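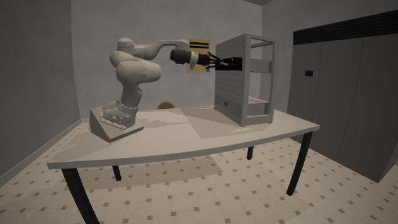

About Clamaven

June, by the Clamaven workshop

Last updated: June

G'day, and thanks for clicking through to the page most people skip. I started Clamaven in a rented shed in Wadach, mostly fixing other people's conveyors, and these days I run a small outfit that sets up and looks after robot cells. I could give you a list of services, but people who ring us usually want to know how we work, so I'll tell you about Flisar.

Who Flisar is

Flisar is our rack-tending cell, and it's the job I'm proudest of. One arm, one table, one equipment rack, and the arm handles the modules at the front of the rack. We put it together for Halász, who test electronics and were tired of having a person on hand at all hours to change units over. Simple enough on paper! It took us 18 weeks, and a fair bit of that was me being stubborn about the mount.

The arm sits on a wedge, you see, with its foot bolted to the slope. My first layout had it flat on the table like everybody else's and the wrist kept running out of room near the rack. Tilting the base gave us a much nicer reach, though it also meant redoing every position I'd saved up to then (I had a bit of a sulk and then I did them).

How we set it up

We build the whole cell on the computer first: room, table, rack, floor tiles, the lot. I used to think the floor tiles were showing off, but a regular pattern is handy when you're orbiting around a model and have lost track of which way you're facing.

Then we work out the approach. The fingers have to come in to the front of the module without brushing the panels above and below it, and we run that move over and over with the rack shifted a little each time. For Halász we went through 1,062 practice runs before I was happy to ship the program. A good few of the early ones were awful. The gripper would arrive beautifully and then clip the rack on its way back out.

I like checking from high up, looking down on the open top of the rack with the fingers right in at the black module. You get a good feel for the angle of the wrist from up there, and you can follow the forearm all the way back to the elbow.

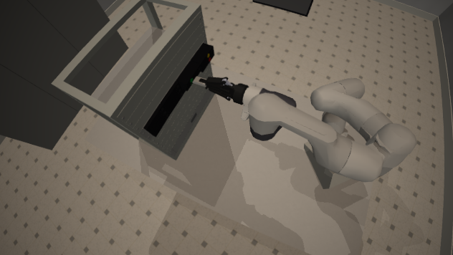

Looking after it

Once a cell is running, we don't disappear. Flisar gets a visit every 2 months, and I still do most of those myself because I enjoy the drive. There are 39 items on the service sheet. A lot of it is dull stuff like going over the mount bolts, wiping the fingers, checking the gripper linkages for slop and making sure the rack hasn't crept on its feet. Racks do creep, especially when someone's leaned on one to tie a shoelace.

If the rack has moved, we re-teach the touch point at the module and then test it at a crawl with a hand on the stop button. Please don't fix it by nudging the rack back by eye. I've done that too and I spent the whole afternoon chasing it.

When something breaks

Ring us before you pull anything apart. Have a look at what the arm was doing when it stopped, jot it down, and leave the gripper where it is if that's safe. We keep spare fingers on the shelf, plus a copy of every customer's program, so most of the time we can start on the problem while you're still on the phone.

Come and say hello

The Wadach workshop is open from 8 am and the kettle goes on straight after. If you've got a rack, a bench or a fiddly little job you'd like a robot to take over, bring a few measurements and we'll rough out a layout with you while you have a cuppa.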